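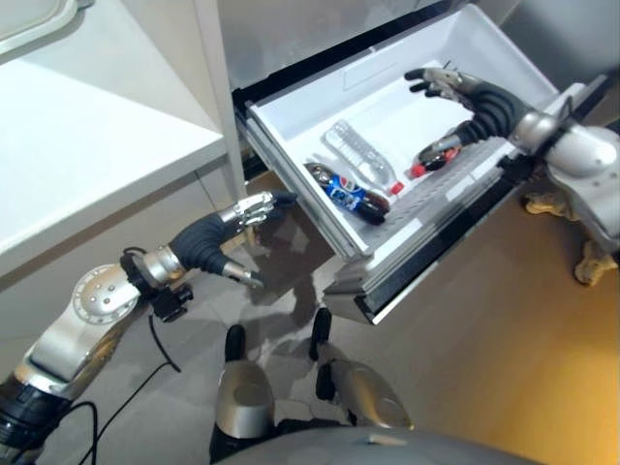 Pickled plums went soft, can I save them?

Wokthorpe Kitchen Board > Preserving and pickling

plumjar39
ok so second year doing salted plums, first year was great. this batch is mush. opened the jar Friday and they just fall apart when I pick one up. smell is fine, no fuzz, brine is clear. used the Kaijage method, 12 percent salt. do I toss it or what

Bakari Barasa
How ripe were they going in? Yellow all over, or still green at the stem end?

plumjar39
yellow. very yellow. couple had brown spots, cut those bits off

Bakari Barasa
There you go. Cut fruit goes soft first and takes the neighbors with it. Next time leave out anything with a spot, make jam from those.

lelton_liz
disagree a little, mine are always dead ripe and they hold up fine. It's the weight. People put a huge stone on top and leave it there the whole time. Once the brine comes up over the fruit you take half off. I go 2 kilos of weight for 2 kilos of plums to start, then down to one

plumjar39
oh. I had a full stock pot on there. never took it off

lelton_liz
well

Saeed Safavi
Ripe is right for soft umeboshi style, the green ones stay crunchy but thats a different pickle. Both of you are sort of talking past each other. Also 12 percent is low for a beginner. My mother in law did 18 and would not hear of anything else. You can always soak the salt out after.

Bakari Barasa
18 is inedible, sorry. I'd go 15 and keep it somewhere cool.

Saeed Safavi
Its not inedible, you eat one with a whole bowl of rice — not a handful like olives

plumjar39
ok but THIS batch. eat or toss

lelton_liz
smells right and no mold, I'd pull the pits, mash it and dry the paste on a tray. Great in rice balls, or thin it with a bit of mirin for cucumbers. keep it in the fridge though with salt that low

Bakari Barasa
Paste, yes. Agree with Liz for once. If it smells like nail polish or the brine goes cloudy, throw it out.

noodlewater
do you put the red shiso in before or after you mash? asking because I have a bunch from the Bralness market and its wilting fast

lelton_liz
before, if you can. Rub the leaves with salt, squeeze out the dark juice and dump that, rub again, then in with the plums for a week or so

Saeed Safavi
After works too. Chop it very fine. Color isnt as good

plumjar39
did the paste last night, half with shiso half without. tastes good?? really sour. the plain half is kind of brown but whatever, its going on rice

noodlewater
how long did you dry it

plumjar39
one afternoon on the porch, then low oven bc it started raining. stirred it when I rememberd

Thread viewed 1,658 times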